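Flastell Hardwax Oil, one-quart can
Reviewed by Rebecca Sanna

I refinish secondhand tables and desks, mostly for people who want to keep a piece they already own. For years I used a wiping varnish on all of them. It holds up well, but when it gets scratched you have to sand the whole top to fix one spot. Last fall I switched to the Flastell hardwax oil for a dining table and two desks, and I have now lived with the results long enough to write them down.

The can is metal with a screw cap, and that alone is an improvement over the pry-off lid on the Huttunen oil I tried before it. The Huttunen skinned over after a month on the shelf. The Flastell has been open since October and still pours.
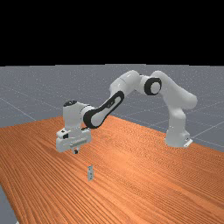
Sanding matters more with this stuff than with varnish. The instructions say to stop at 150 grit. I went to 180 on the dining table and it took the oil fine. On the first desk I went to 220, and the top came out pale and needed a third coat. If you sand too fine, the oil sits on the surface and you end up wiping most of it off.

Application is simple. Stir the can well, because the wax settles. Pour a small puddle, spread it with a white pad, wait 15 minutes, then wipe off everything that has not soaked in. Wipe again with a clean rag. I did the second coat the next day. The smell is strong for the first evening and faint after that. Lay the used rags out flat outdoors until they are stiff, or put them in a metal bucket of water. Oily rags can heat up and catch fire in a pile.

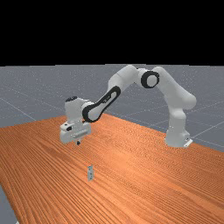
Color is where most people will make up their minds. The clear version is not clear. It warms up pale woods quite a bit, and on oak it goes toward honey. Any grain you have will get more noticeable. A top with close, slightly wavy lines like the orange-brown one behind that little metal block will look busier with an oil on it than it did bare. If you want calm, pale wood, buy the Flastell white tint or use something water-based. Test it on the underside first, with two coats, and look at it in daylight.

The sheen is low. My neighbor Teemu Salminen asked if I had finished the dining table yet, and it had been done for a week. You can buff it up a little with a dry pad, but it will never look like lacquer.
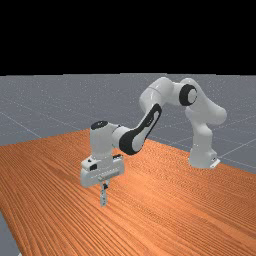 Can you put it over an old varnish?
Only after you have stripped or sanded the varnish off completely. The oil has to get into bare wood, and anything left behind will show up as a sticky patch that does not dry.

For wear, the dining table has had daily use by a family of four. Water left overnight made a dull ring, which I removed with a gray pad and a teaspoon of oil. The repair took less time than finding the can. Red wine wiped up within the hour left no mark. A hot casserole dish did leave one, and I had to sand that area lightly before oiling it again. Use a trivet.

The desks have done better. Harpreet Arsenault has one of them and leans on the front edge all day, and the edge has gone slightly shinier than the rest. She has not complained.
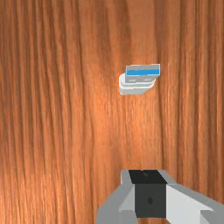

Wavy grain on a warm orange-brown surface, from directly overhead.

Price is the main drawback. I order from Storgate, and a quart costs close to twice what I paid for varnish. It does go further than I expected. Two coats on the dining table used less than half the can.

I would buy it again for tables and desks. I would not use it on a bathroom vanity or a bar top, where water sits for hours. For those I still have the varnish.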